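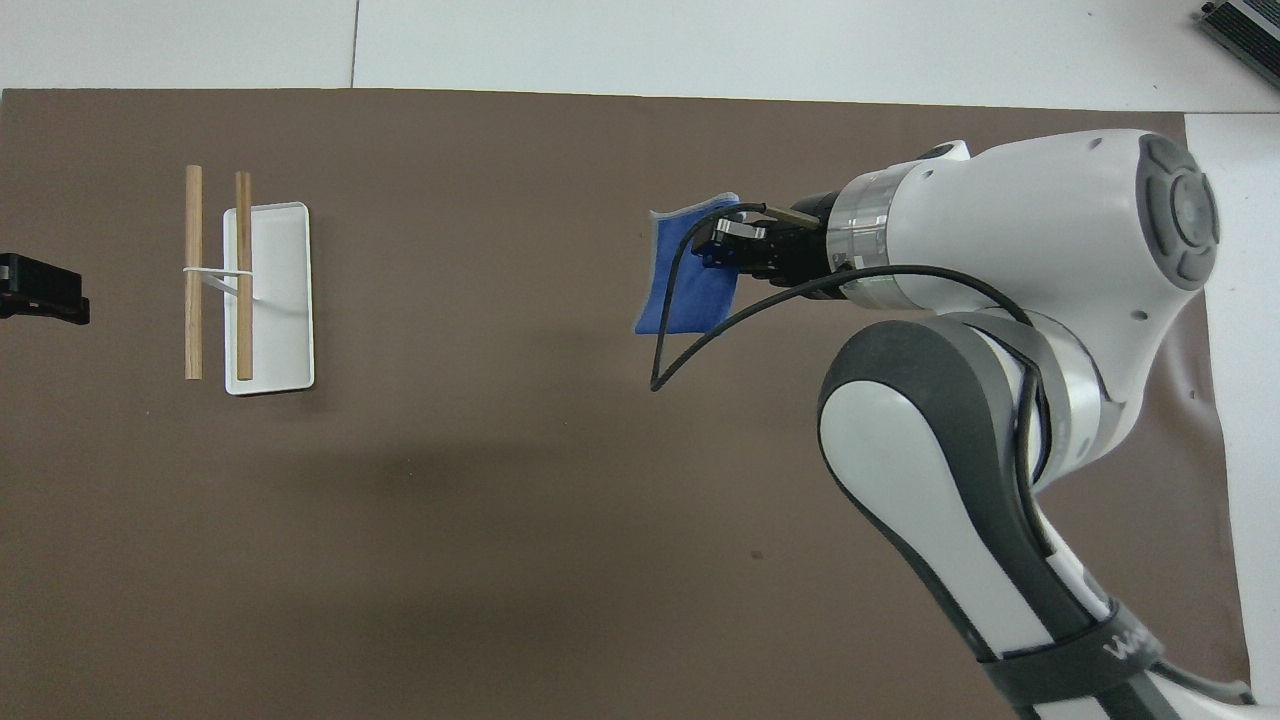 4. Preparing the work mat

Before any cleaning or folding work, lay the Guritz mat on the table.

1. Wipe the table top and let it dry completely.
2. Unroll the mat with the brown side up.
3. Press from the middle to the borders with your flat hand. Small creases near a border will become flat after one night — do not iron them.
4. Put the cloth on the mat only when the mat is clean.

Note: A darker patch on the mat is normal and does not change its use.

Caution: Do not put on the mat any pan hotter than 100 °C.

5. Care of the cloth

Wash the cloth separately the first time, because the blue colour can stain. Do not use bleach.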